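Venska-Greifdaten, Teilsatz Halle – README und Fehlerhinweise

Dieses Dokument beschreibt den Teilsatz Halle der Sammlung Venska. Bitte lesen Sie vor der Verwendung unbedingt den Abschnitt über den Fehler der Greiferöffnung. Ein Teil der Aufnahmen ist davon betroffen und darf nicht ohne Filter für das Training benutzt werden.

Inhalt

Der Teilsatz enthält 500 Episoden, aufgenommen mit handgeführten Greifern. Zu jeder Episode gehören ein Video, die geschätzte Pose des Greifers und ein Wert für die Öffnung der Backen. Die Aufgaben sind aus dem Haushalt genommen: Gegenstände aufheben, umsetzen, in einen Behälter legen, an einem Waschbecken oder auf einem Tisch ordnen. Die Videos haben 30 Bilder pro Sekunde.

Die Gesichter sind unkenntlich gemacht. Ton ist nicht enthalten.

Bekannter Fehler: Öffnungswert bleibt stehen

Bei 17 Episoden stimmt der gespeicherte Öffnungswert nicht mit dem Video überein. Der Wert bleibt nach einer schnellen Bewegung auf der letzten Zahl stehen, obwohl die Backen sich weiter bewegen. In der Datei sieht es dann so aus, als ob der Greifer den Gegenstand noch hält, während er im Video schon losgelassen wurde. Ein Modell, das mit solchen Daten lernt, öffnet zu spät oder gar nicht.

Der Fehler wurde zuerst bei einem Versuch mit dem Roboterarm bemerkt. Der Arm hat eine Tasse über dem Becken nicht freigegeben und ist mit geschlossenen Backen zurückgefahren. Die Tasse schlug gegen den Rand und zerbrach. Verletzt wurde niemand, aber wir haben die Versuche mit Glas und Keramik danach angehalten. 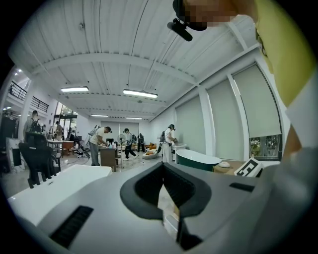 Clolow, im August
Aufnahmehalle, mehrere Personen arbeiten gleichzeitig

Für die Fehlersuche haben wir die Aufnahmen in der Halle unter normalen Bedingungen wiederholt, also mit allen Stationen zur gleichen Zeit. Unsere erste Vermutung war die Funkstrecke. Diese Vermutung war falsch: Auch bei einem einzelnen Greifer im sonst leeren Funkkanal blieb der Wert manchmal stehen.

Die Ursache liegt in der Software Lemeo, Version 2. Wenn der Winkelsensor länger als 300 Millisekunden keine neue Messung liefert, trägt das Programm den alten Wert ein und setzt keine Warnung. Nach dem Wiederkommen des Signals müsste der Zähler zurückgesetzt werden. In manchen Fällen geschieht das nicht, und der alte Wert wird bis zum Ende der Episode geschrieben. Warum das Signal überhaupt ausfällt, haben wir noch nicht vollständig geklärt. Ein lockerer Stecker im Gehäuse ist wahrscheinlich, denn bei zwei geöffneten Geräten saß er nicht fest.

Eine zweite Schwierigkeit betrifft die Pose. Dort, wo die Markertafel nur kurz im Bild ist, kann die Schätzung am Anfang der Episode springen. Das ist ein anderer Fehler und hat mit der Öffnung nichts zu tun. Diese Episoden tragen das Kennzeichen pose_unsicher.

Was wir geändert haben

– Das Feld oeffnung_gueltig ist neu. Es steht für jedes Bild auf 0 oder 1.
– Die betroffenen Episoden sind in der Datei gesperrt.txt aufgelistet. Wir haben sie nicht gelöscht, damit man den Fehler nachprüfen kann.
– Lemeo bricht die Aufnahme jetzt ab, wenn der Sensor ausfällt, und gibt einen Signalton.
– Die Stecker werden vor jeder Schicht kontrolliert und mit einer Klammer gesichert.

Empfehlung für die Benutzung

Laden Sie den Teilsatz nur mit dem Filter oeffnung_gueltig = 1. Wer eine ältere Kopie besitzt, soll sie bitte ersetzen und Modelle, die damit trainiert wurden, nicht an einem echten Arm in der Nähe von Menschen testen. Den Not-Halt bitte vor jedem Versuch prüfen, auch bei langsamer Fahrt.

Die übrigen Teilsätze von Venska wurden mit einer anderen Version von Lemeo aufgenommen. In Stichproben haben wir den Fehler dort nicht gefunden – eine vollständige Prüfung fehlt aber noch.

Stand: 23. November 2024
Fehlermeldungen bitte mit Nummer der Episode und Bildnummer an die Projektgruppe Cieślak senden.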